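Section 4: Clearing and stacking bowls on a covered table

Applies to the Pirkari round tablecloth and to any bowls you already own. The Wurgate leaflet says the cloth "stays put under any load." We have our doubts, so work through the steps below.

4.1 Before you start

1. Smooth the cloth from the middle outward. Ignore the advice to pull at the hem. Güven Gündoğdu pulled at the hem and spent the evening restitching it.
2. Move pills, tissues and tins to the back. The leaflet wants the table completely bare, which may suit people with a second table.
3. Set the first steel bowl down on its base, open side up.
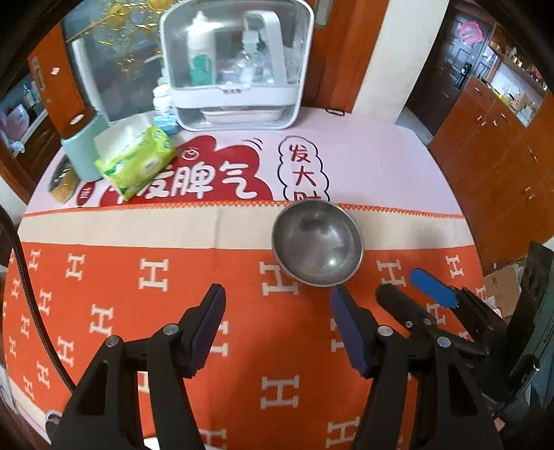
4. Press lightly on the rim. If the bowl rocks, there is a fold under it. Lift the bowl, flatten the cloth and try again. Do not slide it.

NOTE: The cloth is sold as good for 400 washes. Ours has had 22 and we make no promises about the rest.

4.2 Stacking

5. Sort by width at the rim. Sorting by color looks nice and gives you a stack that falls over.
6. Put the smaller bowl inside the wider one. If two are close in size, try both ways and keep whichever sits level.
7. Stop at 2 bowls per stack. Magnusson claims its bowls can go higher, but Defne Gündoğdu tried it in December and we would not repeat it.

CAUTION: Never force a metal bowl into a plastic one. They can jam.

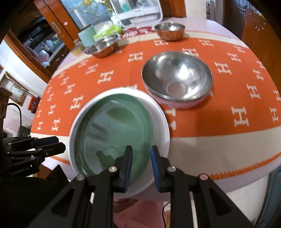

8. Leave out any bowl you will want again soon. "Nest everything" is a rule written by someone who does not cook. A large steel bowl can rest in a pink one, as long as its rim stays clear so you can get hold of it, while a white bowl with a green inside stays at the front by itself. Smaller steel bowls can wait farther back.
9. Lift each stack from the bottom bowl, using both hands.

4.3 If the bowls stick

Wait.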